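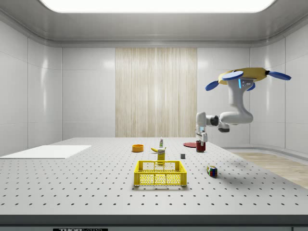

The Driswood cell in the simulator, gripper closed on the red cup.

Setting up the Driswood cell, part two: the tabletop
May 2019

By now you should have Surnex running and the arm hanging from its yellow mount. Next comes my favourite bit – getting everything on the table to load in the right spot, every time!

Open the layout file and check the table first. Its surface has to be level before you add a single object, or small things like the grey cube will creep. I lost most of March to a tilt I'd typed in myself.

Now add the crate, then the smaller items one by one, pressing Settle after each. Start with the arm clear of everything and the gripper empty. 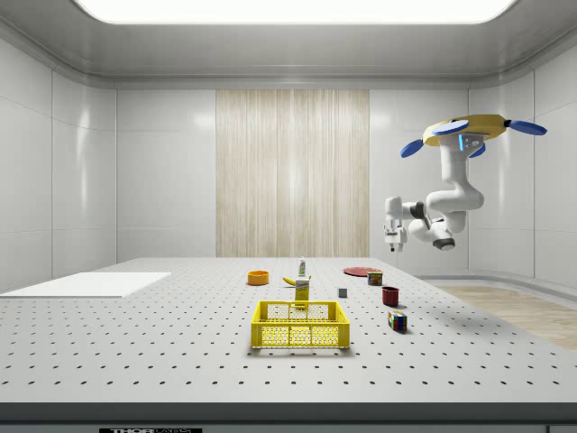 Gripper empty and pointing straight down, crate right of centre.

Next, the wrist view. Load the Dalter camera preset and set the exposure to 33. If the perforated surface shimmers as the arm moves, turn on smoothing (it's under Display, oddly) and reload. Jog the arm slowly through its range while you watch.

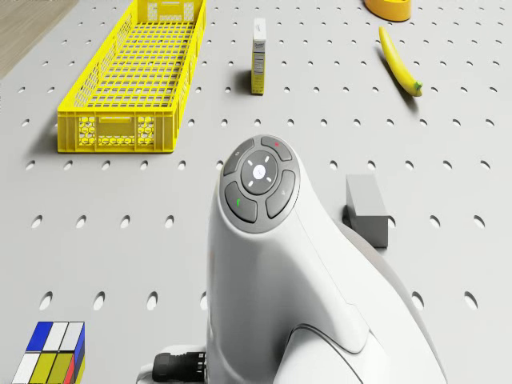

Save the pose once you're happy with it. I use slot 206 for the wrist check and 214 for home, and Soler picks both up by itself when you restart. Brilliant little feature!

Last job is the reset test. Set the seed to 1132, press Reset, and compare the new layout with your saved one.

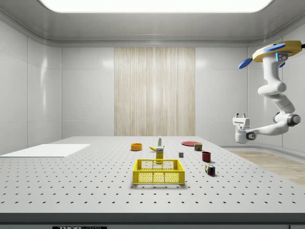 If an object has shifted, delete it and add it again – dragging it back keeps the old contact data, and it will wander off next time too. Then run the reset once more and save the lot under a new name.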